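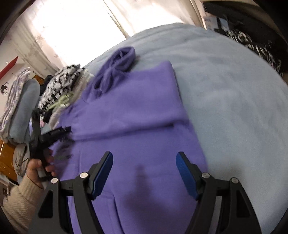
Dae-han Hyun

4. Whose Drawer Is It? Storage Rules in Shared Households

4.1 The rule and its keeper

Every household in the Plosham interviews had rules about where clothes go. Very few of them had written anything down, and the two that had could not find the paper. The rules came out sideways, usually when one person was describing the faults of another. "She puts sweaters on hangers," a retired bus driver told me, in the tone most people save for tax fraud. Asked what was wrong with that, he said that everybody knew what was wrong with that, and went to make coffee.

I will call the person who knows where a garment belongs, and who minds when it is somewhere else, the keeper. The keeper is often not the person who does the laundry. In Section 3 I treated washing, drying and putting away as one chore, following the earlier literature, and the coding sheet was built on that assumption. It was a mistake. People split the chore at exactly the point where the sheet did not, and a good part of September went into recoding all 186 diary entries by hand.

Once recoded, the diaries show washing to be the part of the work that people are happy to claim. It makes noise and it ends with a beep. Folding is claimed less, and putting away is hardly claimed at all, even by those who do it daily. One woman in the Vorkelau building kept a careful diary for the full period and never once entered putting away. When I asked, she said she hadn't known it counted. Her husband, who was in the room, had entered it twice.

4.2 The waiting place

Between the dryer and the drawer there is a third location, and every home has one. It may be a chair, a stair, the end of a bed or the top of a piano. Respondents called it "the pile," "the chair," "limbo," and in one case "Zapata," after a cat that used to sleep there and whose name outlived him. Clothes in the waiting place are clean and, in the eyes of at least one resident, finished. To another resident they are plainly not finished. Most of the quarrels I recorded start in the gap between these two opinions.

Figure 1. A purple hooded fleece, partly folded, on a bed blanket.

Hooded garments deserve a short paragraph of their own, as they turn up in the waiting place out of all proportion to their numbers in the wash. They resist the standard fold. The hood has to go somewhere, and there is no agreement on where. Of those who held a view, one camp tucks it inward before folding the body and the other leaves it out on top and calls the job done. A small third group rolls the whole thing into a tube and does not wish to discuss it. Fleece adds bulk, and bulk makes the drawer question worse, so that the same garment may be judged a sweater in one home, a jacket in the next, and a kind of blanket in a third. A thing with three possible addresses tends to stay on the chair.

I had expected the waiting place to shrink in homes with more storage. It does not. The largest piles were in the largest bedrooms, and one couple who had paid for a Vornow fitted closet, with 22 separate compartments, kept theirs on a bench directly in front of its doors. They described the closet as a great success.

4.3 How the rules get taught

Children learn the keeper's system early and use it mainly as evidence against one another. Adults who move in later have a harder time. They arrive with a full set of habits from somewhere else, and they are usually told to "just put it wherever," an instruction that no keeper in this study meant. What follows is a period of quiet correction. The newcomer puts the towels on the middle shelf. By evening the towels are on the top shelf. Nothing is said. This may go on for months, and in the case of one pair of brothers sharing an apartment over a bakery it had gone on for 30.

Labels were tried in several homes and did poorly. A labeled drawer was taken by the newcomer as help and by everybody else as an insult. In one home the label reading SOCKS had been turned to face the wood. The drawer still held socks.

The most durable lessons seem to be the ones that are overheard. A teenager told me that she knew exactly how her stepfather wanted his shirts because she had listened to him redo them. She had gone on folding them the old way anyway, on the grounds that he clearly enjoyed it.

4.4 Limits

The diaries depend on people noticing their own work, and Section 4.1 gives some reason to doubt that they do. The sample leans toward households willing to let a stranger look at their laundry, who may differ from the rest of the population in ways I would rather not guess at. Three homes tidied before my visit and then apologized for how tidy it was. I have kept them in, marked with an asterisk in the appendix.

There is also the matter of the keeper's own clothes. I did not ask about them directly, having assumed that a person with strong feelings about other people's sweaters would be strict with his or her own. On the visits where I was shown the bedroom, this was often not so. The keepers had piles too. When pressed, they explained that theirs was a different sort of pile, with an order to it, and that anyone who moved it would ruin everything. One reviewer of an early draft asked whether the claim could be tested by having a second person retrieve named items from the pile against the clock. I put this to the bus driver. He declined to take part and asked me to close the door on my way out.

Section 5 turns to kitchens, where the same people behave much worse.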